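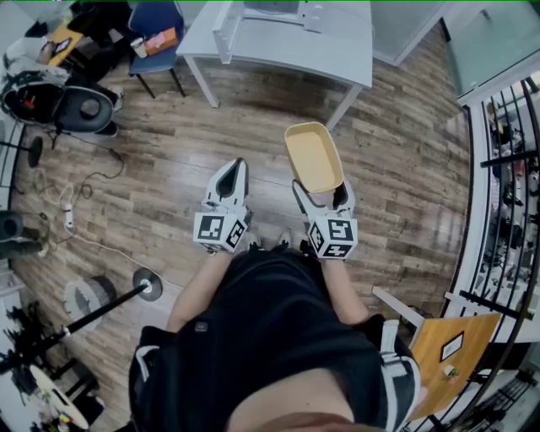 Handgreifer-Paar im Einsatz, rechts mit flacher Schale zwischen den Fingern

Ronik Handgreifer-Set (Paar)
Handgeführte Greifer für Vorführung und Datenaufnahme

Lieferbar. Vorführung nach Anmeldung, nächster offener Tag im Juli.
Stand der Seite: 01.04.2026

Kurz gesagt
Zwei Greifer, einer pro Hand. Weißes Gehäuse, je zwei gebogene Finger in Hellgrau. Markerwürfel mit Schwarz-Weiß-Mustern an jedem Greifer. Wird gehalten wie ein Werkzeug, kein Roboterarm nötig, um eine Aufgabe vorzumachen. Wer schon mit dem Vorgänger gearbeitet hat: Griffgefühl gleich, Würfelhalter neu.

Lieferumfang
1 Greifer links
1 Greifer rechts
2 Markerwürfel, montiert
2 Sätze Ersatzfinger
Trageriemen
Ladekabel
Kurzanleitung (deutsch, englisch)
Koffer Nodilthorpe, klein

Nicht dabei: Kopfkamera, Rechner, Software-Lizenz für die Auswertung. Kopfkamera bitte separat anfragen, wir führen zwei Halterungen, beide passen auch über Brille.

Technische Angaben
Öffnungsweite Finger: 79 mm
Finger: paarweise wechselbar, ohne Werkzeug
Akkulaufzeit: 3 Stunden bei durchgehender Aufnahme
Ladezeit: 60 Minuten
Würfelhalter: fest verschraubt, Inbusschlüssel liegt im Koffer
Gewährleistung: 2 Jahre

Gewicht steht auf dem Datenblatt, hier demnächst auch. Bitte nicht die Angabe aus dem alten Prospekt nehmen, die ist noch mit der Metallausführung.

Zum Vorführtag
Ronik zeigt das Set regelmäßig im Haus Plendthorpe, obere Ebene. Kein Vortrag vorweg, keine Bühne. Hingehen, anfassen, ausprobieren. Gezeigt wird Arbeit mit flachen Teilen: Schalen, Deckel, kleine Tabletts. Die sind am Anfang das Schwierigste, weil man den Rand sauber zwischen beide Finger bekommen muss und die Schale sonst kippt. Wer das nach ein paar Versuchen kann, kann den Rest auch.

Ablauf, grob:
Begrüßung am Treppenaufgang
Greifer anlegen, Riemen einstellen
Erste Griffe ohne Aufnahme
Dann mit Aufnahme, jeder so lange er mag
Wiedergabe am Bildschirm, Fragen

Dauer pro Gruppe 60 Minuten. Gruppen klein halten bitte, mehr als 3 Leute gleichzeitig macht keinen Spaß. Wer nur zuschauen will, kann das auch, Stühle sind da.

Eigene Teile mitbringen ausdrücklich erwünscht! Am besten das, was im Betrieb wirklich Ärger macht. Beim letzten Termin kamen Dichtungen, Joghurtdeckel und ein Karton voller Kabelbinder. Mit den Kabelbindern ging es mäßig, muss man sagen. Für sowas sind die schmalen Finger besser (Zubehör, siehe unten). Nicht mitbringen: Glas, offene Flüssigkeiten, alles mit scharfer Kante.

Hinweise zur Handhabung
Greifer vor dem Körper führen, Finger nach vorn. Ellenbogen locker. Die meisten halten anfangs zu fest und haben nach zehn Minuten müde Unterarme.

Markerwürfel nicht mit der Hand oder dem Ärmel verdecken. Lange weite Ärmel hochkrempeln.

Würfelflächen sauber halten. Fingerabdrücke gehen mit einem trockenen Tuch weg, kein Reiniger mit Alkohol, der greift den Druck an. Zerkratzte Flächen ersetzen, nicht übermalen. Doch, hatten wir schon.

Langsam ablegen. Erst aufsetzen, dann Finger öffnen. Klingt banal, ist aber der häufigste Fehler auf den Aufnahmen die wir zur Durchsicht bekommen.

Kabel am Boden beiseite räumen, bevor es losgeht. Man schaut beim Arbeiten auf die Greifer und nicht auf die Füsse.

Zubehör
Finger schmal, Paar, für kleine und dünne Teile
Finger breit, Paar, für Schachteln und Dosen
Markerwürfel einzeln
Riemen lang
Koffer Nodilthorpe groß, nimmt zwei Sets auf
Übungssatz Rugemalira: flache Schalen, Deckel, Klötze. Der gleiche Satz liegt am Vorführtag aus

Schmale und breite Finger nicht mischen. Passt mechanisch, aber die Öffnungsweite stimmt dann nicht mehr.

Häufig gefragt

Geht das auch einhändig?
Ja. Einzelgreifer links oder rechts auf Anfrage, Lieferzeit etwas länger. Viele nehmen trotzdem das Paar, weil eine Hand fast immer irgendwann etwas festhalten muss.

Passt der Würfel vom Vorgänger?
Nein. Anderer Halter. Adapter gibt es keinen und kommt auch keiner.

Brauche ich einen besonderen Raum?
Nein. Normales Licht, etwas Platz nach vorn, ein Tisch in Arbeitshöhe. Direkte Sonne auf den Markern vermeiden, Jalousie reicht.

Kann man am Vorführtag gleich mitnehmen?
Nur wenn vorbestellt. Vor Ort liegt kein Lager, die Vorführgeräte geben wir nicht ab.

Mieten?
Ja, wochenweise. Miete wird beim Kauf angerechnet, wenn die Bestellung noch während der Mietzeit kommt.

Was ist mit Linkshändern?
Egal. Beide Seiten gleich aufgebaut.

Anmeldung zur Vorführung
Über das Formular auf der Terminseite. Bitte angeben: Firma, Anzahl Personen, welche Teile ihr mitbringt, ob Aufnahmen gemacht werden dürfen. Wer keine Bestätigung bekommt, bitte nochmal melden, im Spamordner landet leider einiges. Absagen gern kurzfristig, dann rückt jemand von der Warteliste nach.

Anfahrt Plendthorpe: Haupteingang, dann die Treppe hoch. Aufzug ist auf der Rückseite, bitte vorher Bescheid geben, der muss freigeschalten werden. Parken im Hof nur zum Ausladen.

Bestellung und Preis
Preis auf Anfrage, Staffel ab dem dritten Set. Hochschulen und Berufsschulen bitte dazuschreiben, da gilt eine andere Liste. Versand im Koffer, Akkus aus Transportgründen nur teilgeladen, also vor dem ersten Einsatz einmal voll laden.

Rücksendungen bitte immer mit beiden Greifern, auch wenn nur einer spinnt. Die werden bei uns als Paar eingemessen.

Datenblatt (PDF)
Kurzanleitung (PDF)
Ersatzteilliste
Termin anfragen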